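The fault at Dikasano first showed up as a number. Of 2,194 garment-handling runs logged in September, 66 had the jaws reporting closed while the fabric was slipping. The test lead, who asked not to be named, calls it a sensing failure.

"The encoder reads jaw position. It doesn't read grip," she said. "With a puffy jacket, the padding compresses and the controller sees a stable width. Then the shell slides over the filling."

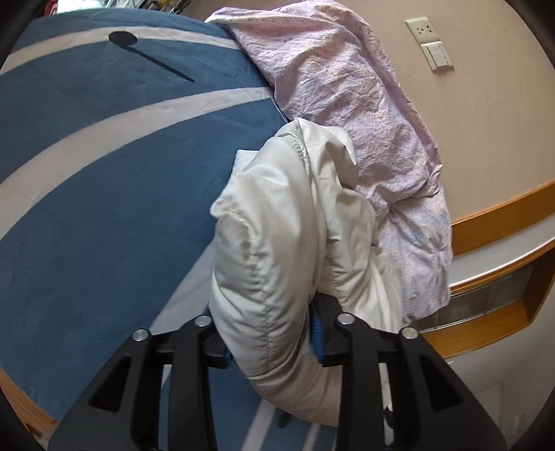 *Hand-held gripper closed on a fold of a white quilted jacket.*

Seven of the 66 runs ended with a finger caught between the pads when an operator reached in to save the garment. There were no injuries. "The release took too long. We had set it at 60 milliseconds and never rechecked it after the pad change."

The team has added a slip check and a release trigger on the handle. Zippers are still untested.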